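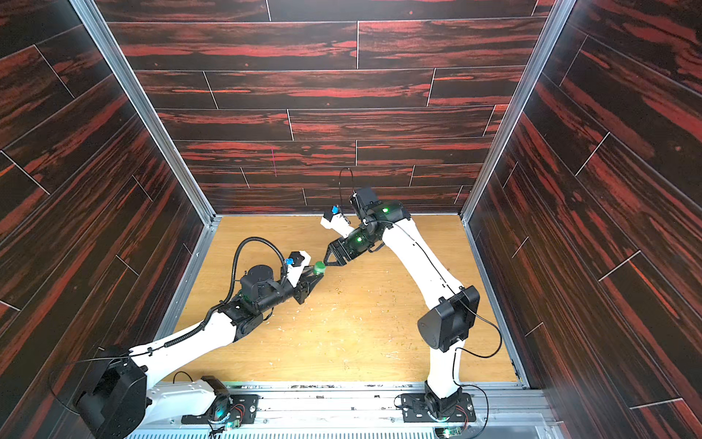

Changes to the Flooring and Joinery Short Courses

The Ellmont Centre for Building Crafts will introduce a revised programme of short courses in flooring and joinery from August. The changes follow a review of the existing timetable by the teaching staff, and take account of comments received from former students and from local firms that send their apprentices to us. Members who have already booked a place under the old arrangements will keep it, and will be contacted in writing if the content of their course is affected.

The main change concerns the order in which subjects are taught. Until now, students on the introductory flooring course began with cutting and fitting, and came to the preparation of the subfloor only in the second half. Tutors reported that a good deal of time was then spent going back over earlier work. Under the new programme the first three sessions will be given over to preparation: checking levels, testing for damp, reading manufacturers' instructions and allowing boards to settle in the room before they are laid. Cutting will begin in the fourth session.

Shu-fen Kwan, who leads the flooring courses, has written new notes for each session. They replace the bound handbook, which had not been fully revised for several years and which many students found heavy to carry. The notes will be handed out at the start of each session and may also be collected from the office. Copies in large print can be supplied if requested at the time of booking.

A new unit on pattern and layout has been added to the intermediate course. It deals with staggered joints, the direction of boards in relation to windows and doorways, and the use of borders. It also covers the fitting of boards and panels to walls, a subject that has been requested more often than any other in the past two years. Students will be expected to draw a full plan before any material is cut, and the plan will form part of the assessment. Those who have not drawn to scale before are advised to attend the free introductory evening, which is open to all members and begins at 6.30 pm.

The joinery courses are less affected. The course in window repair will continue in its present form under Mostafa Abdel Rahman, with one additional session on sash cords and weights. The course in door hanging has been shortened slightly, and the material on locks and latches has been moved to a separate day class. This will allow members who wish to study only that subject to do so without booking the longer course.

Fees

The fee for the introductory flooring course will remain unchanged for members. Non-members will pay a supplement of £20, which may be set against the cost of membership if they join before the end of the course. Timber, fixings and adhesives are included in all fees. Students should bring their own knee pads, safety boots and dust mask. A limited number of hand tools may be borrowed, but we regret that power tools cannot be lent for use away from the Centre.

Assistance with fees is available from the Prellow Fund, which was set up to support people returning to work in the building trades. Applications are considered twice a year. Awards were made to 74 students in the last round, and the fund's managers would particularly welcome applications from those who have not studied since leaving school. Forms may be obtained from the office and should be returned with a short letter of support from an employer, teacher or other suitable person.

Places and booking

Places on each course are limited by the number of benches. Priority booking for members will open first, and any remaining places will then be offered to the public. Employers wishing to reserve several places should write to the office giving the names of those attending, as we are no longer able to hold places without names. A waiting list will be kept for each course and places returned to us will be offered in strict order.

Students who need to withdraw should let us know as early as possible. A full refund will be given where notice is received at least two weeks before the first session. After that date we will try to offer a place on a later course – though this cannot be promised for the intermediate unit, which will run only once in the coming year.

Parking and access

The rear car park will be closed to students while the drains are being relaid. Parking remains available at the front of the building for those who hold a blue badge, and deliveries should be made to the side entrance in Greltis Lane. The step-free route to the workshops is not affected. Bicycle racks have been moved temporarily to the front courtyard.

The full timetable, with the entry requirements for each course, will be sent to all members with the next mailing. Questions about course content should be addressed to the tutor concerned, and all other enquiries to the office, which is open until 4 pm.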